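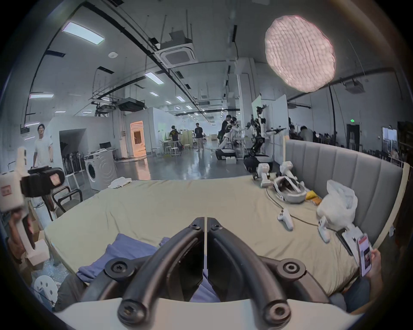 # Fokodby Celebrity Replies

August
By Hollis Begay

Fokodby is a small text collection of entertainment news items in which an actor, singer or TV host answers a fan or a critic on social media. Each record pairs the public comment with the reply, as the two were quoted in a gossip column or news blog. It was put together for work on tone and quotation in short news writing.

## Contents

The main file, replies.csv, holds 2,000 records. A second file, threads.csv, holds 800 longer exchanges where the star came back at least once more after the first reply.

Columns in both files:

- id: record number
- outlet: short code for the source column
- role: actor, singer, host, comedian or other
- comment: what the follower wrote, as quoted
- reply: what the celebrity wrote back, as quoted
- headline: the headline the outlet ran
- tone: one of 11 labels, listed in labels.txt

## Sources

Most items come from the Werville entertainment pages and the Torres showbiz newsletter. Zesden supplied the older ones from its archive, and those have more gaps. The headline field is often blank there, and a few replies were shortened by the original editor. Shortened replies end in [...] and were left that way.

## Labeling

Each record was read by 2 people. Where they disagreed on tone, I made the final call. The hardest pair was "joking" and "sarcastic" – if you don't need the difference, merge them. Roughly a third of the disagreements were between those labels.

Headlines were not shown during labeling. A headline that says a star "blasted" a fan tends to pull the reader toward "angry" even when the reply is mild.

## Cleaning

Follower handles were replaced with @user. Phone numbers and links were removed. Spelling, slang and emoji were kept. Duplicates were dropped when the same reply ran in more than one outlet, and the earliest version was kept.

## Known problems

- Some quotes were translated by the outlet with no note saying so.
- Actors are heavily over-represented. Comedians are thin.
- Deleted posts can't be checked against the quote.
- The tone label describes the reply only – the comment has no label.

## Use

Free for research and teaching. Please don't use the records to make claims about what a person believes or how they feel. Corrections go in the issue tracker, with the record id in the title.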